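My phone lived to the age of three and then it died in a soup

November 4, 2018

So I was standing over the stove at my sister's place in Totadlow, stirring with one hand and reading the recipe with the other (you already see where this is going), and in it went. Lentil. Screen down. I fished it out with a ladle and stood there saying "oh no" for a good while, and the screen gave me one little green flicker and that was it.

The rice trick does nothing, by the way. I now have a bag of rice that smells like cumin.

What I lost, in order of how much I cried: the voice memos of my grandpa, most of the pictures from the June trip, and the grocery list I'd been adding to for a year. The contacts were backed up. The memos weren't, and I'd been telling myself to do that since last winter. Please go do yours. I'll wait!

Anyway, I decided I wasn't going to rush into a new one. A new phone like my old one is 700 dollars now, which made me laugh out loud in the store, and the guy behind the counter did not laugh with me. So I went 11 days with nothing but the landline at work. I wrote directions on the back of envelopes. I got lost going to Kojo Adjei's birthday dinner and had to ask a woman walking two beagles, and she drew me a map on a napkin that was better than anything I've ever gotten off a screen. I read a whole book on the bus, too! A bad one, but still.

The not-so-great parts: I missed my dentist appointment, my mom was convinced I was in a ditch, and I had no alarm, so I bought a wind-up Setard from the thrift store that ticks so loud I had to put it in the bathroom. It still woke me up from in there. It woke the neighbors up too, I think.

Then Baptiste Bouvier from my old job told me to stop being dramatic and buy a used one. He's had the same secondhand phone forever and he swears by it. I was nervous about the battery and about getting somebody else's scratches, but I started looking around.
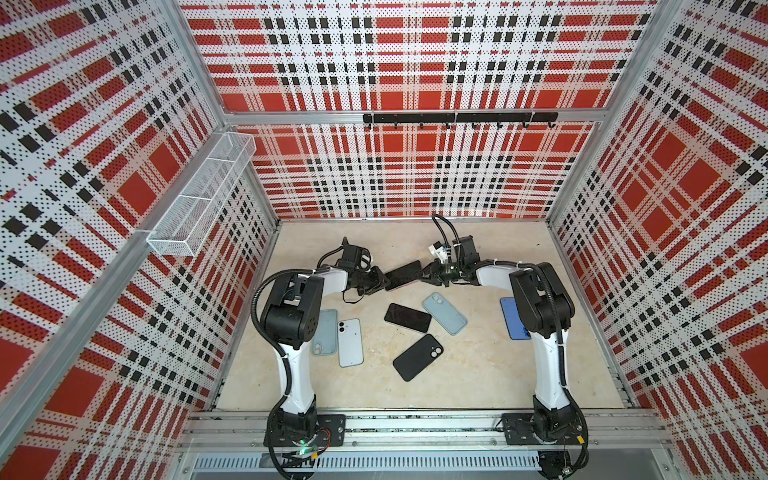 Phones, phones, phones.

I ended up paying 35 dollars at Kocabaş, the repair shop next to the laundromat, for an older model with a scuffed back and a brand new battery. The camera is kind of mushy. Everything else works fine, and the speaker is louder than my old one, so my mom can now yell at me in high quality.

It backs up every night, I checked twice. And it stays in the bedroom when I cook. The recipes are going on index cards, starting with the lentil soup, which I've been told needed more salt anyway.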